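4. What people keep within reach, and why I stopped asking them about it

4.1 The trouble with the diary weeks

I should say up front that I did not set out to write about clutter. My original plan for the Klinhom study was to look at how people in small apartments decide where an object lives, in the sense that your keys live in the bowl and the scissors live in the second drawer. I wanted to follow objects home. I had a nice diary form, printed on one side of a sheet, and I was very proud of it. The form asked people to write down each thing they put down, where they put it, and whether that was "its place." I thought this was a simple question.

It is a terrible question! Almost everyone in the first round of 57 households got stuck on it by the second evening. People wrote things like "sort of" and "its place for now" and, in one case, a full paragraph on the back of the sheet about a roll of tape that had spent two years on top of a radiator. I had built a form for a world in which every object has one home and is either in it or out of it, and the people filling it in were living somewhere else entirely. Hanneke Hermans, who read the first batch of sheets with me over a long afternoon in July, kept a separate pile of the ones where the answer had been crossed out and written again. By the time it got dark, her pile was bigger than mine.

So the diary weeks gave me 3000 usable entries and a large headache. I still use the entries in Section 5, where they work well enough as a record of which rooms people are in at which hours. For the question I cared about, though, they were close to useless, and I think it is worth spending a page on how I got from there to the idea of the parked object.

4.2 Parked objects

A parked object is one that has been set down somewhere with the intention of coming back to it, and that then gets absorbed into whatever happens next on the same surface. I borrowed the word from one of the Klinhom participants, a night-shift nurse, who told me her dining table was "a parking lot with soup." I had been calling these things "displaced objects" in my notes, which sounds much more like research and is much worse. Displaced from where? The whole point is that the table is a perfectly good place for them, for the next ten minutes or the next ten months.

What makes parked objects interesting to me is the company they keep. In a drawer, things are grouped by kind (forks with forks, more or less). On a parking surface they are grouped by time. A library book sits on a seed packet, and the only thing that connects them is that somebody came in through the back door with both arms full. If you want to know what a shelf is for, you can ask its owner. With a parking surface the owner will usually tell you that it isn't for anything, and will then get quite upset if you move something on it. I did this once, by accident, with a pair of reading glasses, and I am still hearing about it.

Figure 6 shows the kind of grouping I mean. Grooming, drinking, and working equipment do not share a shelf in any storage guide I have read, and yet a tabletop takes all three without complaint. 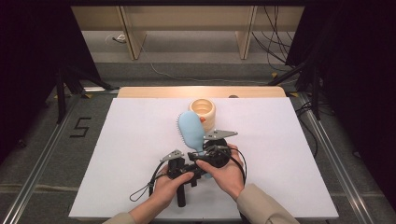 Figure 6. Mixed company on a white tabletop board: a light blue hairbrush, a cream-colored cup with a ribbed rim, and a black hand-held gripper with its cables, held in both hands.

I coded mixed groups like this with a very loose rule. If two neighboring objects would normally be stored in different rooms, by the participant's own account, the group counted as mixed. I tried a stricter rule first, based on the product categories in the Prerari household inventory, and gave it up after it told me that a teapot and a bicycle pump were both "vessels and fittings." The loose rule leans on people's own sense of their homes, and I am comfortable with that. It does mean that the same two objects can be mixed in one apartment and not in another. A hairbrush next to a cup is mixed for somebody who does their hair in the bathroom, and completely ordinary for somebody who does it at the kitchen table while the coffee brews.

4.3 Coding the surfaces

For the second round I dropped the diary and did surface visits instead. I would come by, drink whatever I was offered, and ask the participant to talk me through one surface of their choosing, left to right, while I wrote. This gave me 352 surface accounts, after I threw out the ones where the participant had clearly tidied before I arrived. (I asked them. Most admitted it right away, and a few seemed relieved.)

Two things came out of this that I had not expected. The first is that people are very good at dating their surfaces. They may not know where the spare batteries are, but they can tell you that the envelope arrived before the dentist appointment and the mug came after. Several participants used the pile itself as a calendar — one of them worked out her sister's visit from the position of a hair clip.

The second is that cups behave differently from everything else. A cup gets parked more often than any other kind of object in the accounts, but it rarely stays long enough to be buried. Participants described cups as "passing through," and when I asked about a group of objects they often skipped the cup altogether until I pointed to it. I ended up adding a separate code for transit objects, which covers cups, glasses, plates, and phones. Hanneke argued for putting hairbrushes in there too, on the grounds that hers is never in the same place twice. I left them out, mostly because nobody else described them that way, and we have agreed to disagree.

Transit objects are excluded from the duration figures in Section 5 but kept in the counts of mixed groups. Readers who would like to see the duration figures with the cups put back in will find them in the appendix, next to the revised visit sheet.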